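Gingham tablecloth on a craft/fix-it table, yes or no?
Mernport Makers Board > Tables, Benches & Storage

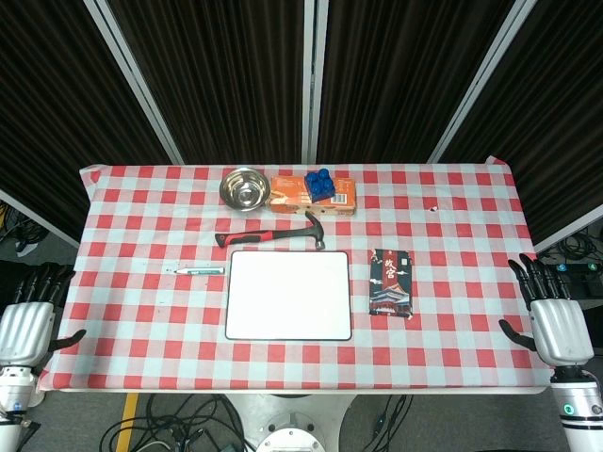

Original post
sheywood_mern
Ok so red and white gingham on the work table. My sister says it looks like a picnic and I should rip it off. I like it. Corners keep lifting at the back tho and it creases like crazy. Table gets used for everything, small repairs, kid stuff, lists on the little white board. Questions: do I keep cloth, go to oilcloth, or go bare? And how do you hold the corners down without clips all over the place. Thanks, Shirley Heywood

Replies (9)

dadofthree_lillon
Bare. Always bare. You drop a screw on that check pattern and it's gone forever. Had one at our old place in Lillon, lost half a hinge kit in it.

pinking_shears
Disagree!! Cloth is quiet. Try setting a hammer down on a bare top at 7 in the morning with people sleeping. Also screws go in a bowl, you have a nice steel one right there.

dadofthree_lillon
Bowl only works if you use the bowl. My kids do not use the bowl.

quietbench
Magnet under the bowl if it's the kind that takes one. Not all stainless does, test it with a fridge magnet first. Mine didnt.

carnutari_kev
Corners: sew a little pocket at each one, drop a big washer in. Or tablecloth weights from the Carnutari market, the stall by the bus stop had them in July. Don't tape. Tape leaves gunk and pulls the print off cheap vinyl. Ask me how I know

sheywood_mern
Washers is smart. It's cotton so I can sew it. Does it go through the wash ok with them in?

carnutari_kev
Take em out first. Leave the pocket open on one side. Rust stains otherwise, did that too.

m_tolliver
Iron it and half your problem's gone. Damp cloth, hot iron, do the corners last and let it cool flat before you put it back. Also is it square to the table? Looks like a strip of the top showing under the cloth in front. Might just need a longer one.

pinking_shears
That's just the hang. Wouldn't buy new for that.

m_tolliver
I would. Matter of taste I guess.

benchrat700
Nobody's mentioned glue. Cotton + glue = you now own a stiff tablecloth. Keep a scrap board for gluing and cutting. Don't use the whiteboard for it, knife marks hold the marker ink and it never wipes clean again. Scrap of MDF from the offcut bin at Chrysikopoulos, 99 cents last time I went. 18 inches square is plenty.

dadofthree_lillon
^ this. or go bare and have the one board and be done.

sheywood_mern
You really want me to go bare lol. Not happening. Also the big blue brick on the orange box is staying where it is, before anyone starts on clutter.

quietbench
wasn't going to say a word. I would move the hammer somewhere with a hook if little kids are at the table though

sheywood_mern
Fair. Will put a hook up on the wall side. Ironing tonite, washers this weekend if I can find four the same size. Will post how the corners turn out.

carnutari_kev
Dont have to match, just close in weight. Heavier ones at the back where it lifts.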